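About Grutow

Grutow is a textile care company in Skanness. We started with 2 washing machines and today we serve over 260 homes and small hotels. For many years our people hung and clipped small pieces by hand, and many of them had pain in the shoulders after the shift.

In February we began to give a part of this work to robot arms.

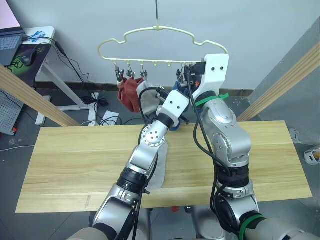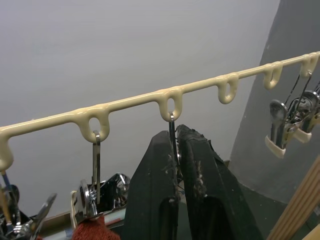
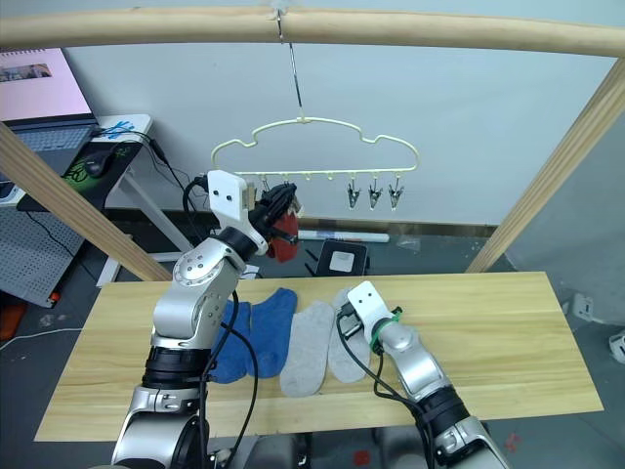

Our team of 19 stayed complete. Mehrangiz Ghasemi worked at the sorting table before – now she plans the tasks for the arms and teaches her colleagues. Other people moved to mending and to customer contact, and the early shift begins later. If you would like to visit us, please write to our office on Hutchins Street.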